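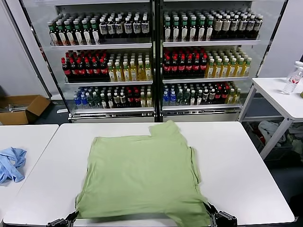 Green T-shirt spread out on the middle table, hem to the far side.

Tangen Folding Set

Tangen is a set of recordings of clothes being folded on plain white tables in front of a drinks display. It holds 2,947 clips in 391 sessions. The work is on T-shirts and other small, soft items. Maintained by Hedvig Lindholm at Hemum.

Layout

Each session has its own folder with the clips, a notes file and a list of the garments used. Colours in the list are plain words (green, light blue, grey). Shirt sizes are not recorded.
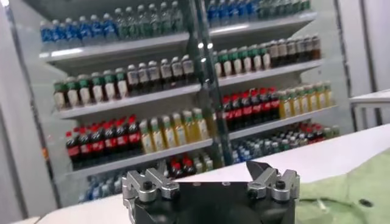
Pale green cloth on the table, bottled drinks on the shelves behind.

Folds

The notes file gives one of 4 fold codes:
flat: spread out, no fold yet
half: one fold, side to side
thirds: both sides in, then hem up
loose: dropped or bunched, start again

A session may use up to 6 garments. Creases are left as they fall and nothing is ironed between clips.

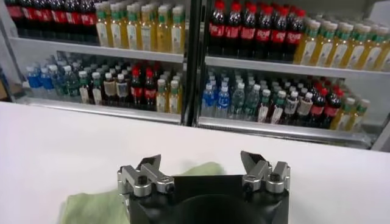 Green cloth, crumpled, on the white table.

Known problems

Pale fabrics can be hard to pick out against the white tabletops. Some early notes files say "top" where later ones say "T-shirt". Sessions added in January use the newer wording.

Corrections go to Hedvig, with the session folder name in the subject line.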